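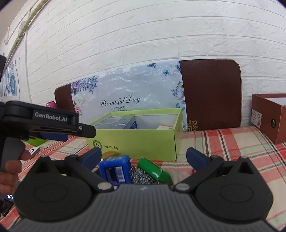
Fermenting helper wanted, part time - Heltow kitchen

We make kraut, kimchi, beet kvass and a water kefir that sells out before we've finished labelling it. Small place, two sinks, one very big fridge. Need another pair of hands from January.

Hours
Wednesday plus one other day, your pick. 8 till 3 with a proper lunch. More hours in spring if the farm shop orders carry on.

What you'd be doing
Shredding cabbage. A lot of cabbage. Salting, packing crocks, checking brine levels, skimming, tasting, writing it all in the batch book. Washing jars. Sticking labels on straight. Helping Nusrat with the kefir grains, which need feeding on time whatever else is going on. Some lifting - the full crocks are heavy and the trolley only gets you as far as the step.

Who we're after
Someone who likes real food and doesn't mind smelling of garlic on the bus home. No experience needed if you've had a go at home, even if it went mouldy. Food hygiene level 2 is handy, we'll pay for it if you haven't got it. You need to be able to follow a recipe to the gram, we sell to people with dodgy stomachs and they notice when a batch is different. Neat handwriting would be lovely, mine isnt.

Not a job for you if you have to be away from raw garlic, chilli or ginger. Also we do handle fish sauce in one of the kimchis, so vegans please have a think before applying (the others are all plant only).

Bit about us
Perkoreck Ferments. Started by Anjana Mollah on her mum's draining board, now nearly 600 jars a week in a good week. Slamet Lumbantobing does the hot sauces and the deliveries. Veg mostly from Quintero growers down the lane, whatever's in season, so expect turnips.

Pay
Real living wage, paid monthly. Jar of whatever you like every Friday. Staff discount on the rest. Holiday pro rata. Parking outside, bus stops at the bottom of the hill, last one back is 5.40.

How to apply
No CV needed. Write us half a page - what you've made, what you eat, when you can start - and drop it in at the kitchen door or hand it to Slamet at the market stall. Put a phone number on it please, last time three people forgot and we coudn't ring them.

Trial shift is half a day, paid, apron provided. Bring flat closed shoes and tie long hair back. No rings or nail varnish.

Questions, ask for Anjana, mornings best. After 2 she's got her arms in a crock.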